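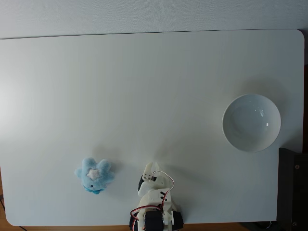

The white table, with the bowl and the blue toy.

The inventory at Plerthorpe was to be taken room by room, and Meron Mekonnen had been given the room with the white table. The form had four columns: item, material, condition, destination. Tse, the firm handling the clearance, required an entry in each.

She began with the bowl. Item: bowl, round. Material: ceramic, white, glazed. Condition: good, no chips to the rim. For destination she wrote "kitchen" and moved on.

The toy took longer. It was small, pale blue and soft. The list of permitted terms, drawn up by Bredetance in March, ran to 3160 entries and had nothing between "towel rail" and "tray". She turned to the appendix, which allowed "textile, other". Under condition she wrote "used". The destination column she left blank.

Yao-tsung Hung checked the sheets at the end of each day. He had worked clearances for years and spoke mainly in row numbers.

"Row 90 has no destination," he said.

"I know."

"It can't be submitted with a gap."

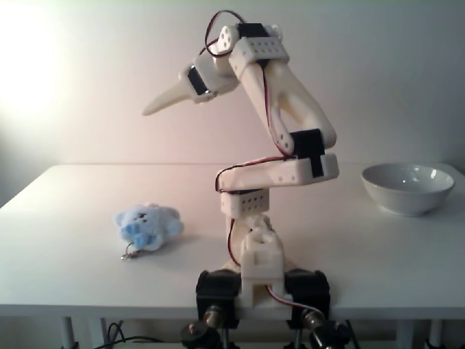 "Whose is it?"

"It belonged to the child who lived here, Sum-yee Tsang."

He wrote this in the margin, though the margin was not part of the form. Sum-yee Tsang had left the house at the age of six. She would now be well past thirty. The file gave a forwarding address in another town and a telephone number with one digit missing.

There were three codes for destination: K for kitchen or household goods, S for sale, D for disposal. Meron read the notes to each. S required a minimum value. D required a second signature, and the second signature was his.

"I could sign it," said Hung. He uncapped the pen, looked at the row and put the cap back on.

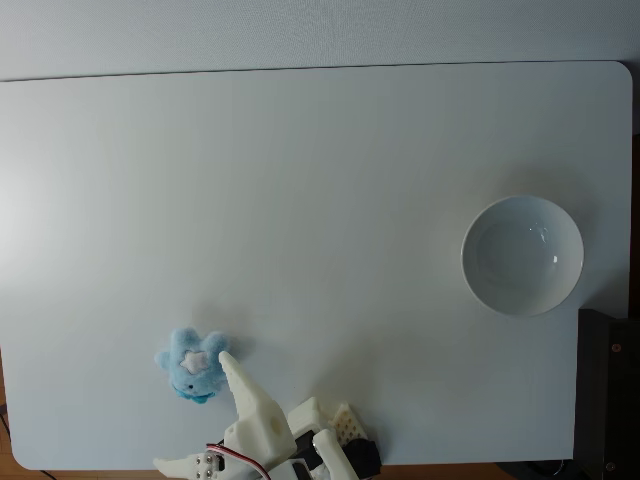
The lamp was turned off at half past six and the sheets were clipped together. Row 90 now read K. Under the rules, goods coded K were packed by room and sent on to the last known address of the household, carriage paid, in a carton not exceeding 130 litres.

Meron labelled the carton herself. She put the bowl in first, wrapped in two sheets of paper, and set the toy inside it. Hung entered the pair as one item, corrected the total, and initialled the correction.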